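4.2 Sorting bottles into containers

The second chore was taken from the list in Section 3. Bottles had to be moved out of a basket and divided between two containers on a table. People do this without looking much, and Brinkmann and Kröger reported that their pick-up routine failed mainly on clear objects, so we expected trouble.

We ran 300 trials over 3 weeks in November with the Nistix controller. A trial was counted as done only if every bottle ended up in the correct container and no one had to step in. Almost all of the failures came at the grasp, when a fingertip slid along the side of a bottle and pushed it deeper into the basket. Placing was more reliable. The containers are wide, and a release a little off center did no harm. In 7 trials the arm stopped by itself and was restarted by hand; these are counted as failures.
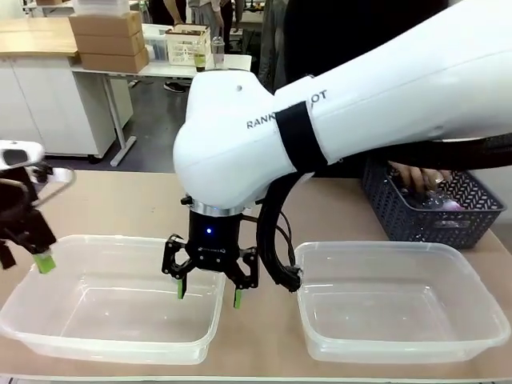
Figure 3. Work area for the sorting task, with both containers empty and the right gripper open at the left container. The basket of bottles is behind the right container.

Speed remains a problem. We did not tune the motion between basket and container, and times are given separately in Section 4.4.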